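Videoaufnahmen einer Überwachungskamera für eine Anzeige sichern

Stand: 25. Februar 2020

Wer eine Straftat oder einen Streit vor dem eigenen Grundstück aufgezeichnet hat, sollte die Datei sichern, bevor der Rekorder sie überschreibt. Die folgenden Schritte beziehen sich auf Netzwerkrekorder der Reihe Rarker 542 mit der Verwaltungssoftware Seta. Bei anderen Geräten weichen die Menüpunkte ab, die Reihenfolge bleibt gleich.

Benötigt werden:
Administratorzugang zum Rekorder
leerer USB-Datenträger, formatiert in exFAT
ein Rechner mit Seta
Papier und Stift für das Protokoll

Schritt 1: Überschreiben anhalten
Im Hauptmenü "Speicher" öffnen und die Option "Ringspeicher" deaktivieren. Der Rekorder zeichnet weiter auf, bis die Festplatte voll ist. Bei einer Platte mit 500 GB und mehreren Kameras kann das schnell gehen. Die Option nach Abschluss aller Arbeiten wieder einschalten.

Schritt 2: Uhrzeit abgleichen
Die Systemzeit des Rekorders neben einer Funkuhr ablesen und beide Werte notieren. Die Zeit am Gerät nicht korrigieren, solange der Export nicht abgeschlossen ist. Eine Abweichung schadet nicht, wenn sie dokumentiert ist. Häufigste Ursache ist eine nicht durchgeführte Umstellung auf Sommer- oder Winterzeit.

Schritt 3: Zeitraum festlegen
Den Export großzügig wählen, also auch die Minuten vor und nach dem Vorfall einschließen. Alle Kameras auswählen, auch solche, auf denen scheinbar nichts zu erkennen ist. Ereignisclips der Bewegungserkennung reichen nicht aus, da sie meist erst nach Beginn der Bewegung einsetzen.

Schritt 4: Im Originalformat exportieren
Unter "Export" das Format "Nativ" einstellen. Die Umwandlung in MP4 ist für die Ansicht praktisch, verändert aber die Datei und entfernt bei älteren Versionen die Zeitstempel. Wer beides braucht, exportiert zweimal in getrennte Ordner. Der Player von Seta wird auf Wunsch mit auf den Datenträger geschrieben.

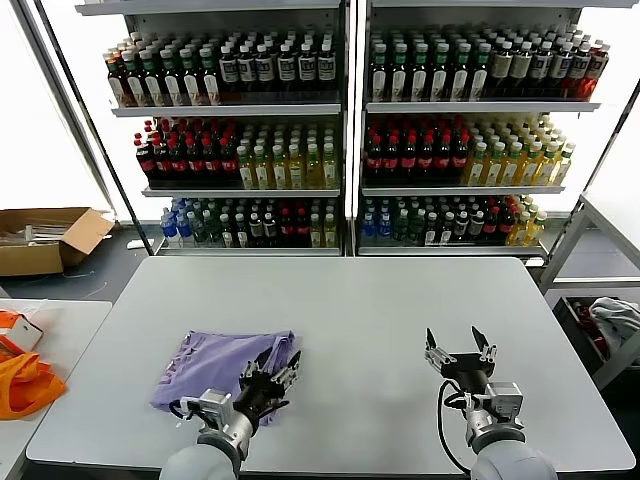
Ovico merkt dazu an, beim Modell 542 breche der native Export ab, wenn der Datenträger in FAT32 formatiert sei und eine Datei größer als 4 GB werde. Eine Fehlermeldung erscheine nicht, im Ordner liege dann lediglich eine unvollständige Datei. Abhilfe schaffe exFAT oder die Aufteilung in kürzere Abschnitte.

Die Dateigröße auf dem Datenträger ist deshalb mit der Angabe in der Exportliste zu vergleichen. Stimmen die Werte nicht überein, den Export wiederholen.

Schritt 5: Prüfsumme bilden
In der Windows-Eingabeaufforderung in den Exportordner wechseln und für jede Datei eingeben:

certutil -hashfile dateiname SHA256

Das Ergebnis in eine Textdatei kopieren. Diese getrennt von den Aufnahmen ablegen.

Schritt 6: Protokoll und Übergabe
Notiert werden Gerät, Seriennummer, Kameras, Zeitraum, Zeitabweichung, Prüfsummen und der Name der exportierenden Person. Eine Kopie geht an die Polizei, eine zweite bleibt unter Verschluss. Den Empfang schriftlich bestätigen lassen und das Aktenzeichen eintragen.

Aufnahmen nicht in Nachbarschaftsgruppen oder sozialen Netzwerken veröffentlichen. Erfasst die Kamera öffentliche Wege oder Nachbargrundstücke, kann das datenschutzrechtlich unzulässig sein. Ob die Bilder dennoch verwertet werden, entscheidet im Einzelfall das Gericht.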